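Ticket 1578: Nightly stock import stops partway, web shop shows old quantities
Product: Isah Stock Connector, version 4.7
Site: Woltbridge
Opened by: Oluwatosin Haruna
Assigned to: Aminu Adeyemi
Priority: 2
Status: Resolved

Oluwatosin Haruna, 8:12 AM
The overnight import from the Bollach warehouse did not finish. The job is marked "Completed with warnings" in the scheduler, but quantities in the web shop match yesterday's file for most of the soft goods section. Hard goods are correct. The file was delivered to the inbox folder at the normal time and it opens without trouble in a text editor. I restarted the connector service and ran the job by hand. Same result.

The log ends like this:

02:14:07 INFO reading header, delimiter set to semicolon
02:14:07 INFO header ok
02:14:09 WARN row 208: value in field COLOR not in lookup, using fallback
02:14:09 WARN row 208: fallback is empty
02:14:09 WARN section closed early
02:14:09 INFO job completed with warnings

Row 208 is an ordinary line. I don't see anything wrong with it.

Aminu Adeyemi, 8:40 AM
Please attach the raw file as delivered, without saving it from a spreadsheet first. Spreadsheets change leading zeros and date formats, and then we are both looking at a different file. Also tell me which item row 208 is and what its color field says in the shop's own item record.

Did anything change in July? Your last clean run on our side is from before the end of that month.

Oluwatosin Haruna, 9:05 AM
Raw file attached. Row 208 is a plush item. The only change in July was that Flanstead took over the export at the warehouse end. They told us the format would stay the same and sent a test file, which loaded cleanly. 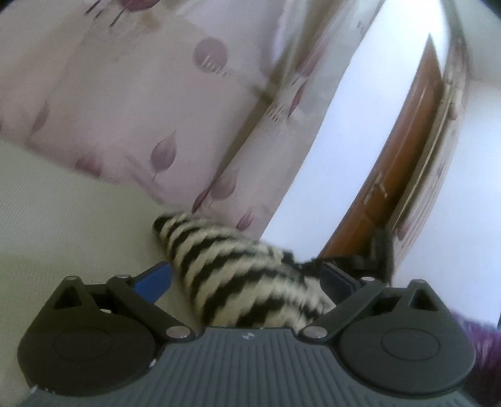
The lookup table for colors in our shop is the one that came with the original setup. It has single colors and a small set of pairs, and the pairs were typed in by hand over several years, so the spelling is not consistent. Some have a slash, some have "and", some have a hyphen. A plush with black and cream zebra stripes needs a pair, and we carry that pair as "BLACK/CREAM". The old export sent it in that form. The new one has "BLACK / CREAM" with a space on each side of the slash. I didn't expect a space to matter, and the test file had only single colors in it.

Aminu Adeyemi, 9:31 AM
Confirmed with your file. The connector trims spaces at the start and end of a field but leaves spaces inside the field alone. "BLACK / CREAM" and "BLACK/CREAM" are two different keys. With no match it goes to the fallback color, and your fallback is blank.

The blank fallback is the bigger problem. When the fallback is set, an unknown color gets a warning and the row loads. When it is blank, the row is rejected, and on 4.7 a rejected row closes the section it belongs to. Everything in soft goods after row 208 was skipped. Hard goods are in a separate section of the file and were read normally. That fits what you see in the shop.

Steps for now:

1. Stop the scheduler so the next run doesn't start while you are editing.
2. Go to Settings, Import, Fallback values. Set COLOR to "UNSPECIFIED". Save.
3. Open the color lookup and add an alias "BLACK / CREAM" pointing to "BLACK/CREAM". Do not rename the existing entry. Renaming breaks the link to past orders.
4. Run the import by hand with "Dry run" checked.
5. Send me the dry run log before you run it for real.

Oluwatosin Haruna, 10:18 AM
Steps 1 to 4 done. In step 2 the Save button stayed gray until I clicked out of the box. The dry run went past row 208 and reached the end of the section. It now warns on other pairs:

10:11:52 WARN value "NAVY / WHITE" not in lookup, using fallback UNSPECIFIED
10:11:52 WARN value "GRAY / PINK" not in lookup, using fallback UNSPECIFIED
10:11:53 WARN value "BLACK / WHITE" not in lookup, using fallback UNSPECIFIED
10:11:54 INFO dry run finished, 1,578 rows read, 0 rejected 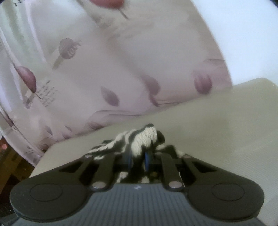 I can add aliases for those three as well, but there will be more when the fall items come in. Is there a setting that removes spaces around the slash before the lookup? I would also like to know if "UNSPECIFIED" will be visible to customers. We have a color filter on the left side of the shop pages and I don't want it listed there.

Aminu Adeyemi, 10:44 AM
There is no check box for it. You can do it with a transform rule, which runs before the lookup. In the rules file for this import, under the COLOR field, add:

replace " / " with "/"

Include the quotation marks. The rules file is read when the service starts, so restart the connector service after saving. Once the rule is active the aliases are not needed. Delete the one you added in step 3 or leave it, it makes no difference to the result.

For the filter: open the fallback value in the shop's attribute list and clear "Show in filter". Items with that value will still appear in search and in their category.

Oluwatosin Haruna, 11:27 AM
Rule added, service restarted, dry run repeated. No color warnings. Ran it for real at 11:20. Spot checks against the Bollach file are correct in both sections. "Show in filter" is cleared and the filter list looks normal after a cache refresh. Scheduler is back on.

I have written to Flanstead asking them to send the pairs in the old form. I will leave the rule in either way.

Aminu Adeyemi, 11:35 AM
Good. The rule does nothing to values that are already in the old form, so it is safe to keep. I have filed the section close behavior separately as a defect, since the job status should be "Failed" when rows are skipped. Until that is fixed, please set the mail alert to trigger on warnings too. It is under Scheduler, Alerts, second drop-down.

Setting this to Resolved. Reply here within 7 days if it comes back and the ticket will reopen with the log attached.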